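The Tile Job

Meenakshi Rao got the call at Lelthorpe a little after lunch. The arm had stopped again, and this time it had stopped with its gripper closed on a mahjong tile and would not let go.

She had been with Vaveck for six years and had spent most of them on warehouse machines. Warehouse machines failed in ways she understood. A belt slipped, a sensor got dusty, somebody parked a pallet where a pallet should not be. The unit at Lelthorpe was meant to tidy up after people. It picked things off tables and put them on other tables, and it had been doing this without much complaint until the new software went on.

Dev was waiting for her at the door. He was young and had been on his own with it all morning.

"It's on fault 35," he said.

"What's 35?"

"Grip force out of range. But it isn't out of range. I've looked. It says it's holding nothing."

"And it's holding a tile."

"It was. It cracked. I got the bits out with the power off."

She asked him if he had put his hand in before or after he turned the power off, and he took slightly too long to say after. She let that go for the moment and wrote it down.

They went in. She asked him to show her the log, and he pulled it up and read from it while she stood at the felt table and listened. The unit had made 2,734 picks since the update. Most were good. Then there were 17 in which the force reading dropped to zero while the fingers were still closing, and each time the controller had done what it was told to do with a reading of zero, and squeezed harder.

"Seventeen," she said. "Since when?"

"The first one was last night. It was a plastic cup. I thought it was just a bad cup."

"Did you report it?"

"I put it in the notes."

"Nobody reads the notes, Dev."

He said he knew that now.

She told him to leave everything where it was while she worked out what the machine would have reached next. That was the part she wanted to be sure of. A cracked tile was nothing. She wanted to know what else had been on the list.
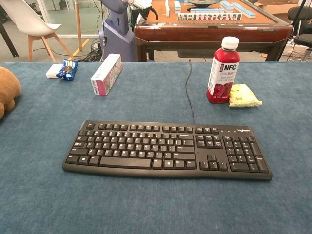
What was on the list

The pick list was short and it was in order. The keyboard was first, because its cable made it awkward and the planner liked to get awkward things out of the way. Then the juice, then the wrappers, then the plush toy at the end of the table.

She stayed on the juice. A plastic bottle, squeezed by something that thought it was holding air, would burst. There would be red juice over the felt and down into whatever was near it, and the keyboard was very near it. That would be a nuisance and a bill.

Then she went further down and found the entry after the toy. It had no name. The planner had seen something at the side of the table at twenty past eleven and marked it as an object of unknown type, soft, suitable for grasping. It had given it a size.

She held her own hand next to the figures on the screen.

"Where were you at twenty past eleven?" she said.

Dev thought about it. "Sat there. Doing the labels."

"With your arm on the table?"

He didn't answer. He looked over at the gripper and then put both hands in his pockets.

There was supposed to be a check for that. It was a separate piece of code, written by a firm called Rarard, and it was supposed to look at every item on the list and throw out anything that belonged to a person. She found it in the settings. It was switched on. It was also waiting for a message from the force sensor before it would run, and the force sensor had been sending zeros, and the check had taken the zeros to mean that it had nothing to do.

She rang Rai at the office and read him the lines. He was quiet, and then he asked how many sites had the update.

"You'd know that better than me," she said.

"Six."

"Then ring them. Tell them to pull the plug out of the wall. Don't let them use the stop button in the software."

"I'll have to clear it with somebody."

"Clear it after."

She could hear him typing. She hung up, went round to the isolator and put her own padlock on it, and dropped the key in her coat pocket. Then she filled in the tag. 21 Mar 2019, force sensor, do not energise, M. Rao.

Dev asked if he was in trouble.

"You're going to write down what you did this morning," she said. "All of it, including when you put your hand in."

He nodded and went to find a pen. She sat down at the keyboard and began on her own report, starting with the cup.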